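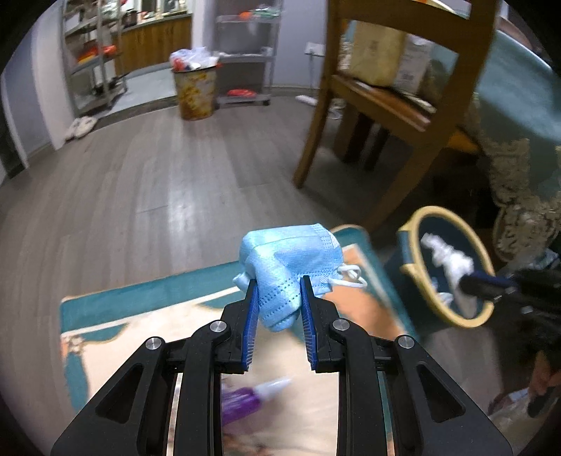
Disposable mask, with the rug and the grey floor behind.

Home Products Help Tickets Contact

Print this ticket E-mail this ticket

Ticket 921
Product: Nair room air monitor
Opened by: Sebastian Sandu
Handled by: Euan Pringle, Kirkell Support
Subject: Dust reading goes through the roof every morning, then recovers by itself
Status: Closed (see last entries)

Sebastian Sandu, 07:12

The Nair has been on a shelf in my front room since the start of March. For the first week it behaved and I more or less forgot it. Since then it has gone red every morning at 5, or a minute or two after, with a particle count of 4,000. It stays up there for a good while and then slides back to green before I've finished breakfast. Everyone in the house is asleep at that hour. No windows are open and there's no cooking going on.

I have read the help pages. They suggest I may have "an air quality event". I would like to know why I have the same air quality event at the same minute every day. To me that looks like a fault in the box or a fault in your software, and I'd rather be told so now than spend a fortnight being asked to switch it off and on.

I have switched it off and on.

Euan Pringle, 09:40

Hello Sebastian, thanks for the clear report. A few things to rule out first:

Please check that the unit is on the latest software (Settings, then About).
Please move it away from rugs, curtains and soft furnishings, as fibres can collect in the intake.
Please clean the intake grille with a dry brush. Don't use canned air, it can push dirt on to the sensor.
Please let me know what sort of floor and heating you have.

If the spikes carry on after that I'll ask for a copy of the readings.

Sebastian Sandu, 12:25

Software is the latest. It was the latest yesterday as well.

The floor is grey laminate, so hardly a dust trap, with one patterned rug on it. The rug is not new. It was there during the week when the readings were fine, and it doesn't wake up at 5. Heating is gas radiators and they come on at half past six, well after the spike starts, so you can cross that off.

I've brushed the grille. There was a bit of fluff on it. I'll leave it overnight and report back, though I can't say I expect much.

Sebastian Sandu, 07:05

Same again. Red at 5, green when I came down the second time. I have moved it to the windowsill as you asked. The windowsill is a worse place for it in every way, but there it is.

Euan Pringle, 10:18

Thanks for trying that. Could you export the history and attach it? In the app go to History, press and hold on the graph, then choose Share as file. Please include temperature and humidity along with particles.

One other thought. Some customers see a morning rise from road traffic, particularly near a bus route. Is that possible where you are?

Sebastian Sandu, 10:51

I live on a dead end in Nallari. The traffic at 5 is a fox.

File attached. The press and hold took several goes, and the help page says the button is on a different screen altogether. Somebody might want to fix that page.

Euan Pringle, 14:33

File received, thank you, and I've passed on the note about the help page.

Looking at the readings, the particle line rises very steeply and stays level at 4,000. The level part is the top of the scale. The sensor can't report anything higher, so the true figure may be above that. A faulty fan usually gives a ragged line that wanders at all hours, and yours is steady for the rest of the day. I don't want to rule out a fault yet but it isn't the pattern I'd look for.

I also notice that the humidity line goes up at the same moment, to 80 per cent at its highest, and comes down with the particles. Does anything in the house put moisture in the air early in the day? A tumble dryer, a shower on the same floor, a humidifier?

Sebastian Sandu, 15:10

With respect, this is starting to sound like one of those conversations where the product is fine and the customer's house is the problem. I asked about dust. Now it's damp.

No dryer. The shower is upstairs and has an extractor. There is a humidifier on the landing, an Ullosus, but it makes water vapour and your gadget is meant to be counting particles. If it can't tell dust from steam I'd say that is a fault, and a fairly basic one.

Has anybody considered that the thing recalibrates itself overnight and makes a mess of it? I searched and found people saying that other makes do this.

Euan Pringle, 16:02

Fair challenge. The Nair does do a self-check, but it runs once after power-up and isn't on a nightly timer. I've confirmed this with the people who write the software. If it were the cause you would see a spike each time you unplugged it and plugged it back in. You could test that this evening if you'd like to see for yourself.

On the humidifier: do you know if it is the kind that boils the water, or the kind that makes a cool mist? And does it run on a timer?

Sebastian Sandu, 19:47

I unplugged it and plugged it back in, twice. No spike either time. So I'll give you that one.

The humidifier makes a cool mist. It does have a timer. My wife set it up when she had a sore throat and I had assumed it ran all night, which is how I'd have set it. I have now been to look and it is set for 5.

Before you say anything, the same time of day isn't proof. The boiler next door probably does something at 5 as well.

Euan Pringle, 09:15

Agreed, it isn't proof, so let's test it. I'd suggest the following, changing one thing each night:

First night: leave the humidifier on its timer as it is now.
Second night: humidifier unplugged, everything else the same.
Third night: humidifier back on, but with the timer moved to a different hour.

Please put the Nair back on its original shelf for all of these so that we're comparing like with like.

For background, cool mist humidifiers of the ultrasonic type shake the water into very fine droplets. Whatever is dissolved in the water goes out with it. When the droplets dry, the minerals are left hanging in the air as very small particles, and in a hard water area there can be a lot of them. The sensor works by shining a light through the air and measuring how much gets scattered. It can't tell what a particle is made of, and droplets that haven't dried yet will scatter light too. So the reading may be partly mist and partly mineral dust.

Sebastian Sandu, 09:58

So when your box says "dust" it means "something". That isn't what it says on the packaging. I'll do your three nights, but I want it noted that I've already moved the thing to the windowsill and back on your advice and it made no difference whatsoever.

Euan Pringle, 10:05

Noted.

Sebastian Sandu, 07:20

First night, humidifier on as usual. Red at 5. No surprise to either of us.

Sebastian Sandu, 07:31

Second night, humidifier unplugged. Green all the way through. Flat line. I checked that the Nair was still connected, as a flat line is also what you'd get from a dead one, so I lit a match near it and blew it out. It went amber almost straight away. It is alive.

One quiet night could still be luck.

Sebastian Sandu, 08:44

Third night, timer moved to 3. The spike moved to 3. I've attached the file again. Humidity follows it up and down just as you said.

I don't enjoy writing this, but it's the humidifier. I've also had a proper look at the landing and there is a pale film on the bookcase beside it that I'd been wiping off for days and blaming on the plasterer. We have very hard water in Nallari, and the kettle is a disgrace.

Questions I still have:

Is the pale stuff bad for us? Your app told me the air was "unhealthy" in red letters and I would like to know if it meant it.
If I use filtered water, will it stop?
Why does it show up in the front room when the humidifier is upstairs on the landing?

Euan Pringle, 11:26

Thanks for doing those so carefully, it makes my end much easier.

On the first point, I can't give medical advice, and the app's colours are based only on the number of particles, whatever they are. It's sensible not to breathe in more fine dust than you need to. If anyone in the house has asthma or a chest complaint I'd ask a pharmacist or GP before running it again with tap water.

A jug filter may not make much difference, as most of them take out only part of the minerals. Distilled or demineralised water should cut it down a great deal. The maker's booklet ought to say what they recommend.

As for the distance, the mist is very fine and air moves round a house more than people expect. If the front room door is left open at night, cool air coming down the stairs would carry it in.

Sebastian Sandu, 11:50

The door is left open for the cat.

The Ullosus booklet says "clean water recommended", which is a masterpiece of saying nothing. There's a line in small print on the back page about demineralised water. I'll buy some and try it, but I don't take it as read.

Sebastian Sandu, 07:38

Demineralised water in, tank scrubbed out with vinegar and rinsed, timer back to 5. There is a small bump on the graph just after 5. It stays in the green. The humidity still goes up much as before, so it seems most of what I was seeing was mineral and the mist was the lesser part of it. Happy for you to tell me I've read that wrong.

Euan Pringle, 09:22

I'd read it the same way. I have suggested adding a line on humidifiers to the help page on "air quality events", and the wording for the export button has been corrected this morning. Are you content for me to close this?

Sebastian Sandu, 09:41

Checked the export page. It is right now, on the computer at least. On the phone I still see the old version.

Close it, yes. I'd still like the box to say "particles" where it says "dust", and I'd like someone to read that suggestion before it goes in the bin. I will be keeping an eye on the graph for the rest of the month and will open a new ticket if it starts up again.

Euan Pringle, 09:55

Suggestion logged with the product team under this ticket number. The phone version of the page can take a day to catch up, and closing the browser and opening it again may help. Ticket closed.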